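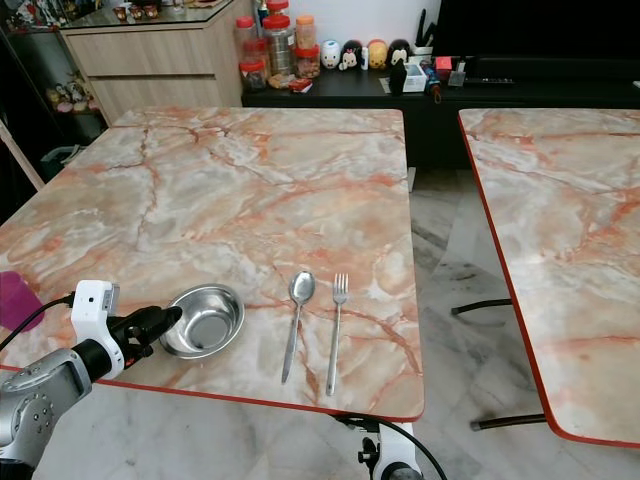

Ternside puts a number on table clearing, and leaves a few others out

Mar 1, 2023

Ternside, the robot software firm, has released version two of its manipulation planner, Hurkadach, and says it can now set and clear a household table without a person specifying where each item is. The company reports 381 completed runs out of 400. That is a good figure for this kind of work, and it would be a better one if the report said more about the other 19.

Hurkadach sits between perception and motor control. A vision model proposes what is on the table and where it can be grasped, the planner picks an order and a path for the arm, and a controller follows the path while checking joint torques. The first version needed a hand-labelled map of the table before each run. The second builds its own, using a camera on the wrist and another at the head, and refreshes it every 300 milliseconds.

The refresh rate is the part Ternside talks about most. In the old release the arm would commit to a grasp and carry it out even if the spoon had been nudged in the meantime. Now the plan can be thrown away halfway through a reach and a new one started. The release notes call this "continuous intent." Most people in the field would call it replanning, and they have been doing it for years.

Cutlery is a fair choice of test. Polished stainless steel gives depth sensors a miserable time, with highlights that slide over the metal as the camera moves and patches where no distance comes back at all. A fork lying flat offers a gripper only a few millimetres of height to work with. A patterned tabletop makes it worse, as the veins in a marble print can look a lot like the edge of something. Anybody who has watched a robot try earnestly to pick up a stripe will know the problem.

Ternside says it dealt with reflections by training on 1239 teleoperated demonstrations, in which an operator drove the arms through the task and the system recorded the camera views and joint positions together. It hasn't said how many different rooms they were recorded in, or how many sets of cutlery were used. For a buyer, those are the numbers that matter. A model trained on one bowl in one kitchen will often do beautifully with that bowl in that kitchen.

Didier Arnaud, who leads planning at Ternside, was frank about some of this when we spoke by phone. "The 400 runs were in places the system had seen before," he said. "The objects were moved, the lighting was whatever it was that day, but the furniture was known. We're not claiming any house, any table."

The home page of the company's website does say "any table." Arnaud said he would raise it with marketing.

He was less forthcoming on the definition of a completed run. According to the report, a run counts if every item ends up in its target zone inside the time limit, and an operator may make "minor corrections" without the run being struck out. Asked how many of the 381 had included a correction, Arnaud said the logs had not been sorted that way. He expects to have a breakdown by May.

It is an awkward gap. If the operator stepped in a handful of times, the headline stands. If it was closer to once every few runs, then what has been demonstrated is shared control, a useful product in its own right but one that needs a paid person at the other end of the link. The two have very different price tags, and Ternside is quoting only one of them.

The grasp module was licensed from Kołodziej, a smaller outfit that has sold gripper software to warehouses for some time. Its approach scores hundreds of candidate grasps and discards any where the predicted contact is too shallow. On thin handles this leaves very few candidates, and the software's habit in that situation is to wait and look again. Ternside's own timing chart shows the median fork pick taking more than twice as long as the bowl. The chart is on the second-last page and the text doesn't refer to it.

There are things to like here. The planner's logs are readable, with each abandoned plan recorded alongside the reason it was dropped, and integrators will be grateful for that the first time an arm stops dead over somebody's breakfast. The tool for replaying a run against a changed collision model is included with the base licence. Collision checking now covers both arms and the underside of the tabletop, an area the first version treated as empty space.

Grelulton, which builds mobile bases and has been trialling the software on a two-armed unit, said it was "encouraged" by version two but had not decided whether to ship it. A spokesperson said the company wanted to see results from rooms Ternside had not chosen. That seems a reasonable thing to want.

Hurkadach is available now to existing licence holders. New customers can apply for an evaluation copy, though the evaluation agreement bars them from publishing their own success rates without written permission. Asked about that clause, Arnaud said it was standard wording and that he couldn't recall permission ever being refused. He also couldn't recall anyone asking.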